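2 min read

Home Trips Minutes Members Contact

Drovard Travel Club
Minutes of the meeting of February 16, 2020

The minutes of the last meeting were approved with one spelling correction.

June trip. The route will go from Skultivo over the pass to Dradik, with two nights in each town. The night train is dropped, as the sleeping car no longer runs.

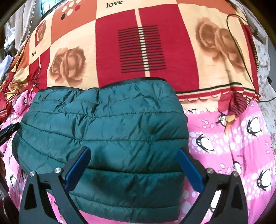 Folded quilted jacket on the bed.

Lodging. The guesthouse in Dradik has offered 17 beds and wants a deposit by the end of the month. Agreed to pay it. Single rooms cost extra and go to whoever asks first.

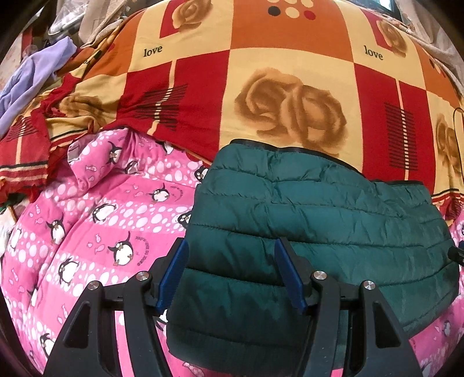 Breakfast is included, but packed lunches have to be ordered the evening before.

Bus. Manurung Coaches quoted 317 per day with driver. A second quote was higher. Manurung accepted.

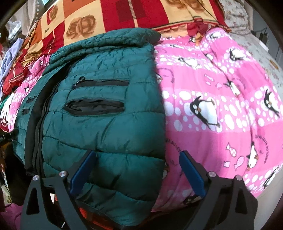 The driver needs a rest day, so the monastery visit moves to the day after arrival in Dradik.

Any other business. Members asked for a printed map. To be sent with the final letter.
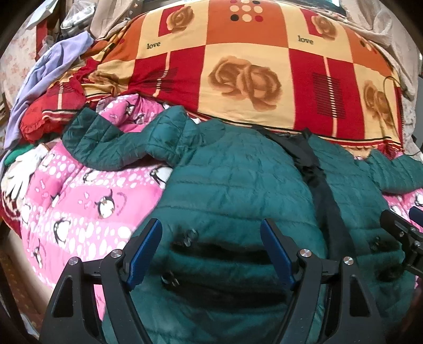

Sobia Marwat, Secretary

Corrections to these minutes should reach me before the next meeting.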